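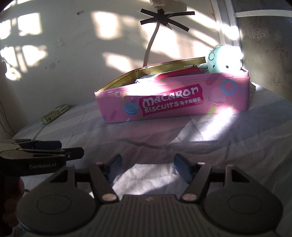

A white towel resting on a bed.

FOR IMMEDIATE RELEASE

Priedītis Law Opens Indavside Office and Brings Its Free Wills Program Along

LENLEY, July 17, 2023 — Priedītis Law, the Lenley firm that has been helping local families with wills, trusts and probate matters for 13 years, is very happy to announce that it has opened a second office, in Indavside, and that the new location will offer the same free wills program our Lenley neighbors have come to know as Stusoreo.

We have wanted an Indavside office for a long time. A good many of our clients already live on that side of the county, and they have been wonderfully patient about making the drive into Lenley, sometimes more than once, when a document needed a second witness or a deed had to be tracked down. The new office is at 398 Mill Street, on the ground floor, with parking behind the building and a ramp at the side entrance. If you knew the old shoe repair shop, you know the spot.

The Indavside office will handle simple and complex wills, living trusts, powers of attorney, health care directives, guardianship nominations for parents of young children, and the full range of probate work, from the first filing to the final accounting. Clients whose files are in Lenley may move them to Indavside at no charge or leave them right where they are. Whichever you choose, you will keep the same attorney unless you ask for a change.

Stusoreo began in Lenley as a single evening of free help with basic wills, held in our own conference room with the chairs borrowed from the church next door. People came who had been meaning to get a will done for years. Some brought a grown son or daughter, and quite a few brought a shoebox of papers — which is a perfectly fine way to start, and we still tell people so. The program grew from there, and as of this April it had prepared basic wills for 386 area residents, every one of them reviewed and signed with a licensed attorney in the room.

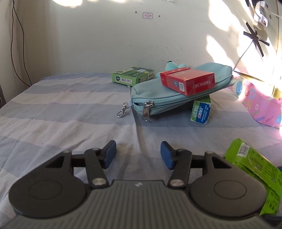

The Indavside sessions will follow the same plan. Each participant fills out a short questionnaire ahead of time, sits down privately with an attorney to go over it, and goes home with a signed and witnessed will. Participants can also complete a health care directive at the same visit. The firm has set aside 100 appointments in Indavside for the first year of the program, and over and above those, the Lenley sessions will continue on their usual schedule.

"We talk to so many families who assume a will is only for people with a lot of money, or who worry that asking a question will start the meter running," the firm said in a statement. "We would love for folks to come in and ask anyway. A conversation now, while everyone is well and can say what they want in their own words, can save a family a great deal of heartache and a fair amount of paperwork later on. We are grateful to Lenley for trusting us all these years, and we are looking forward to getting to know Indavside just as well."

Stusoreo is open to adult residents of Lenley, Indavside and the surrounding townships who need a basic will. It is not able to take on contested estates, business succession plans or trusts, although our attorneys will gladly explain what those involve and what they cost before anyone commits to anything. Spouses are welcome to book back-to-back appointments, and it helps a great deal to bring the full legal names and addresses of the people you would like to name in your will.

Appointments may be requested by telephone or in person at either office. Evening times tend to go first, so please do call early if you work during the day.

About Priedītis Law

Priedītis Law is an estate planning and probate firm with offices in Lenley and Indavside.

This release is provided for general information only and is not legal advice. Reading it, or contacting the firm, does not create an attorney-client relationship. Attorney advertising.

###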